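Wrist camera placement in sim before I commit to a gripper – how much of the view should the arm take up?

Posted by Naveen Dwivedi, August 15, 2026

I am comparing two end effectors for a small assembly cell: the Dimmont parallel jaw and the Bramard single-finger tool. The controller is a Kushwaha box in both cases. Before buying camera mounts I am running both tools in simulation with one camera fixed low near the base and looking up the arm.

Over 4,000 scripted reaches the tip of the Dimmont was visible at the end of 3,421. The Bramard does worse, and the failures cluster where the curved link swings between the lens and the wrist. Contrast is also poor, as the tool and the floor material are both close to medium gray.

Is it worth tuning the camera pose further, or should I accept the occlusion and move to a wrist mount? Cycle time is fixed at 12 seconds, so an extra look-around move is out.

hlindgren_mech

Go to the wrist mount. Fixed cameras near the base are always a problem with curved links. We switched years ago and never went back.

tobias.r

I would not drop the fixed view yet. A wrist mount fixes the occlusion but adds mass and a cable at the worst place, and your grip force readings will need a new tare for every orientation. Check these in order first.

1. Log joint angles for the failed reaches only and plot joint two against joint four. If the failures sit in one corner of the plot, it is an elbow choice problem and the planner can be told to prefer the other solution.

2. Change the floor material. Gray on gray makes any edge-based tip detector look worse than it is. Use a matte color the tool does not contain, rerun the same seeds, and compare only those runs.

3. Check where the ground plane stops. If a large part of the view renders as solid black, auto exposure in the simulated camera may be reacting to it. Either extend the plane or lock exposure. Save a still after each change and compare the finger against the floor at full size, where the seam near the tip should still be readable.

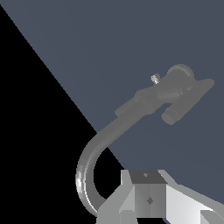 4. Only then move the camera. Shift it sideways in small steps, keep the lens fixed, and use the same reach set for both tools. Nine poses were enough for me on a similar arm – past that the score flattened out.

If the Bramard still trails after all four, the comparison is fair and you can report it as a property of the tool.

pkw_controls

Which firmware on the Kushwaha? The older one timestamps frames late and this looks exactly like occlusion in the logs.

Comments

Naveen Dwivedi: Step 1 was most of it. The failures were nearly all one elbow solution. Exposure is locked now and I am rerunning both tools.

marrow_j: Does the Namport mount fit the Bramard flange? Their drawing shows a different bolt circle.

tobias.r: It needs the adapter plate. Add the plate thickness to your tool offset.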